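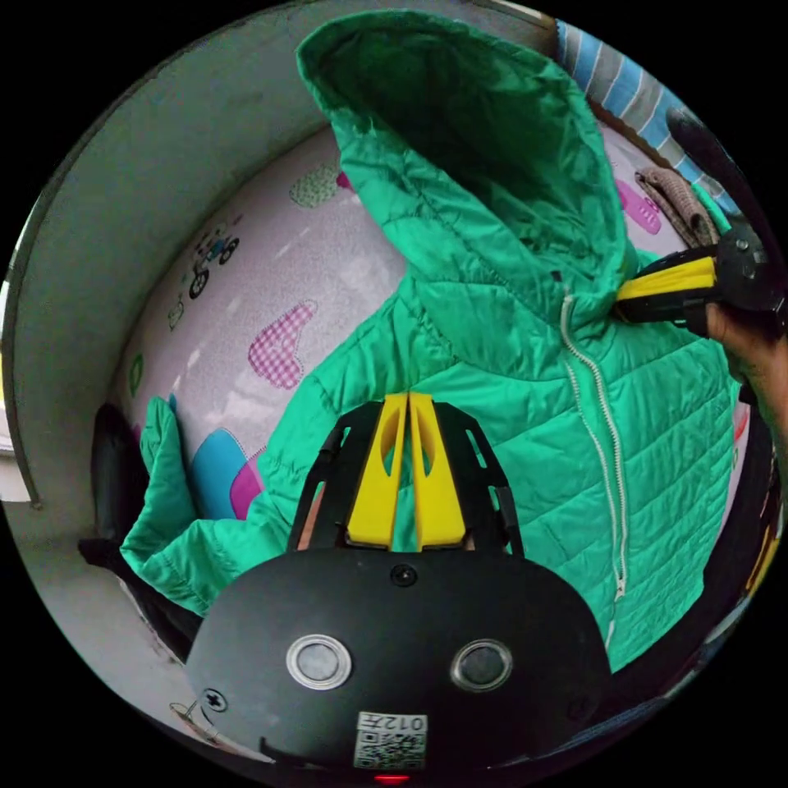
Green quilted jacket with a hood and a white zipper.

Introduction to Criminal Investigation
Session 4: Witnesses, timelines, and the Wijesinghe Mill fire
Handout prepared by Giang Đinh
Revised 18 May 2018

Welcome back, everyone. I promised last time that we would leave the courtroom for a while and spend a session on a single case from beginning to end, and the mill fire is the one I keep coming back to. It is old enough that the people involved have had time to talk about it, and the file is untidy in just the way that real files are untidy. Please read this through before class, and bring a pencil, as we'll be drawing the timeline together on the long sheet of paper.

What happened

The Wijesinghe Mill stood at the edge of Cundora, a small river town where most families had worked there at one time or another. By the winter of the fire it had stopped milling altogether and was being used for storage by Grorby, a furniture dealer. One night in December, shortly before midnight, a passing driver saw flames in the upper windows and pounded on doors until somebody called the fire department. The building was lost by morning. Two days later, when it was cool enough to go in, searchers found the body of the night watchman at the foot of the back stairs.

At first the town took it for a terrible accident. There was an old stove in the office, and everyone knew the watchman liked to keep it going. The medical examiner changed that. There was no soot in the airway, which told her he had probably stopped breathing before the smoke reached him, and there was an injury to the back of the skull that she did not believe came from a fall. From that afternoon it was a homicide investigation, with a scene that had already been walked through by firefighters, insurance people, and a fair number of curious neighbors.

The first suspect

Detectives turned quite naturally to money. Grorby's owner had raised his insurance that fall, and he owed $3,000 to a supplier called Zukine who had grown tired of waiting for it. He was nervous in his first interview, changed his story about where he had eaten dinner, and made a poor impression on everyone. I would like you to notice how quickly the reports start calling him "the suspect" instead of using his name. It is a small thing, but once that word is in the paperwork, the questions put to other witnesses begin to lean in his direction as well.

Reading the witness statements

You have four statements in your packet. Take them slowly, and take them in the order they were given, which isn't the order in which they're numbered (sorry about that – the numbering comes from the original file and I have left it alone).

The driver's statement is short, and was taken within the hour. He saw fire and he saw a pickup truck parked beside the loading dock. He gave no color for the truck. The neighbor across the river was interviewed the following week, after the local paper had printed a description of the owner's truck, and she remembered the same truck, its color, and a dent in the door. She was standing up to 600 feet away, at night, with a bright fire behind whatever she was looking at. 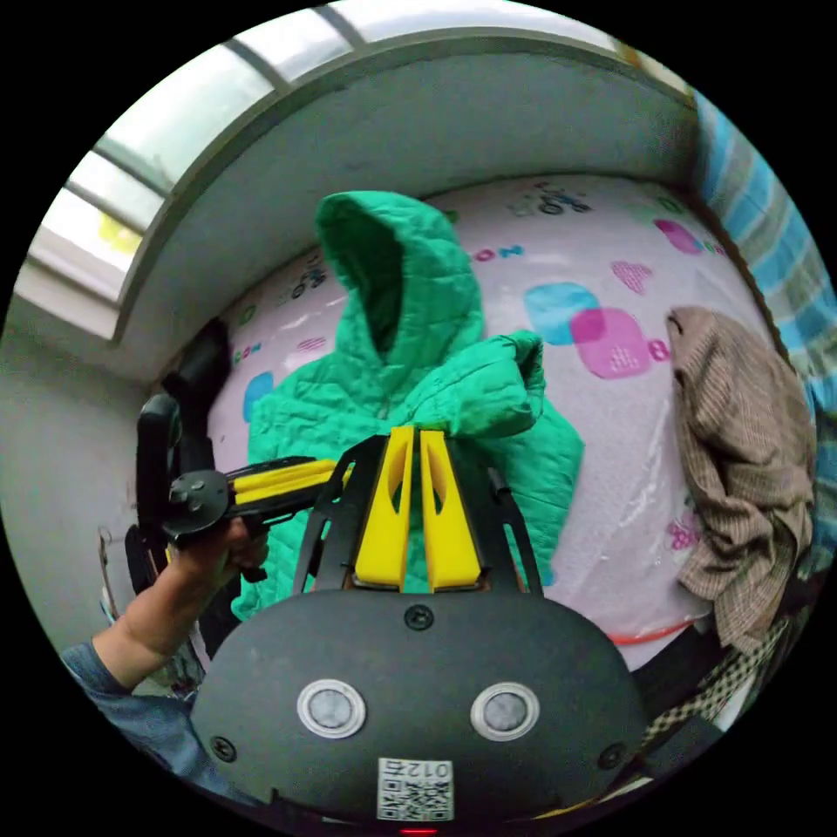
None of this means she was lying, and I hope we can be kind to her when we discuss it. Memory borrows. People hear a detail, turn it over a few times while they wash the dishes, and after a few days it feels like something they saw for themselves. A careful interviewer asks early on what the witness has read or heard since the event, and writes the answer down word for word. If you look at her statement again you'll find that the question was never put to her.

The third statement comes from the cook at the diner, who confirmed the owner's second account of his dinner and even remembered what he ordered. The fourth is from the watchman's sister. It was filed under family background and went unread for a long time, although it mentions that her brother had lent $1,000 to a man who used to share his shifts, and that the two had quarreled over it.

Building the timeline

Draw a line from noon on the day of the fire to noon the day after. Put on it only those events that have a source, and write the source beside each one. Use pencil for anything resting on a single person's memory and ink for anything backed up by a receipt, a log, or a second independent witness. You will have a long empty stretch in the evening. Please leave it empty! Students often want to fill it with what must have happened, and so did the detectives.

Questions to think about before class

Which events would have looked different if the neighbor had been interviewed on the first night?
What might have been collected at the back stairs before the site was opened to other visitors?
Where in the file could someone have come across the sister's statement sooner, and whose job was it to look?

Reading for next time

Please finish the interview transcript at the back of the packet, including the pages where very little seems to be going on. We'll take up the former coworker's arrest and his confession next session, along with the argument over whether that confession should have been heard by the jury. If you are missing pages, stop by my office and I'll gladly copy them for you.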